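Hokinow Refill Project
Progress report to the Grabowska Fund
March 2022

Hello again! You asked for something short and readable this time instead of the spreadsheet with a cover letter on it, so I've written this the way I'd tell it to you over the phone. The spreadsheet is still coming, but it can wait until you've had your coffee.

When you gave us the grant, the plan was to get the food stands and cafes along the Wavham riverfront to swap throwaway cups and cutlery for things that come back and get washed. We said we'd have 4 businesses signed up by now, and we do. Two of them came on board quickly, one took a lot of visits (and a lot of pie, which I paid for myself), and the last one signed the week I started writing this. I'm very happy about that one - it's the busiest stand on the whole riverfront and the others watch what it does.

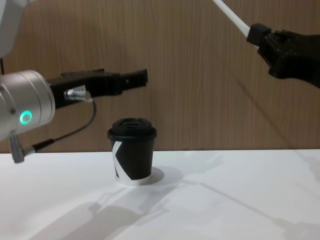

Grabowska Fund grantee report
Written by the Project Coordinator, Hokinow Refill Project

So, the cups. We bought 500 of the Sternia returnable cups out of the equipment line, and 400 of them are out with the businesses right now. The rest are in our storage room as backup, and I'm glad we held some back, as the lids have been a bit of a headache. The first batch of lids came in a size that fit only if you pushed hard, and you can imagine how that went with a line of hungry people at lunchtime. The supplier swapped them without a fight, but it cost us most of a month and I had to move our launch day twice.

The deposit is the other thing I want to be straight with you about. We started out asking customers for a deposit at the register, and people at two of the cafes really didn't like it. They weren't rude or anything, they just didn't want to think about it while they were ordering. One owner told me she was spending more time explaining the deposit than making drinks! We've now moved to a system where regulars sign up once and simply take a cup, and only walk-ups pay the deposit. It's more work for us behind the counter, so to speak, but the grumbling has mostly stopped and the owners are a lot happier with me.

Washing is going better than I feared. The community kitchen on Mill Street lets us use its dishwasher in the mornings, and in exchange we cover the soap and part of the electric bill. I'd budgeted for a commercial washing service, so there's money left on that line.
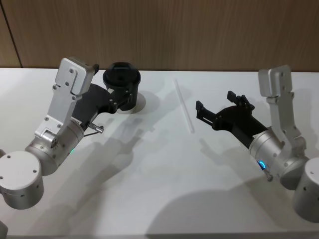

I'd like to ask if we can move $200 of it over to signs. The signs we have now are the ones I printed at home, and they curl up as soon as the river fog gets to them. A local print shop has quoted us that amount for a weatherproof set with the drop-off spots marked on a little map, and I think it would do more for our return rate than anything else I could buy with the money. If you need that request on a separate form, just send me the form.

On to what hasn't worked. The school visits I promised in the original proposal are behind, plain and simple. We did one, the kids were great (they asked tougher questions than your board did, no offense), and then I let the scheduling slide while I was chasing lids. I've got the next ones penciled in before the end of May and I'll send you the confirmed list when the school offices write back. 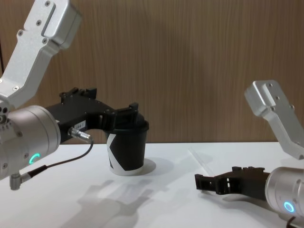
Getting people to care about cups is harder than I thought it would be when I wrote the proposal. Everybody is against plastic, and plastic forks and bags are an easy talk to give - you hold one up and the room nods. Paper is where I lose them. A black-and-white paper cup like the one in the photo looks pretty harmless, and I've had plenty of folks tell me they picked paper to do the right thing, so I have to go gently there. I've stopped opening with the waste numbers and started asking people how many cups they think they go through in a week. They usually laugh, then they go quiet and do the math, and after that we have a much better chat.

For the next stretch, I'm going to leave the number of businesses where it is and get the returns running smoothly. There are two more cafes across the bridge that want in, and I've asked them to wait until summer. I'd also like to put a second drop-off bin by the bus stop, which needs a permit from the city. The application is in and the fee is paid.

Receipts are in the envelope I mailed to your office, along with the signed agreements from the businesses. One receipt for the storage shelves is missing and I've asked the store for a copy. Call me any afternoon if you want to talk through the signs. Mornings I'm usually up to my elbows in cups.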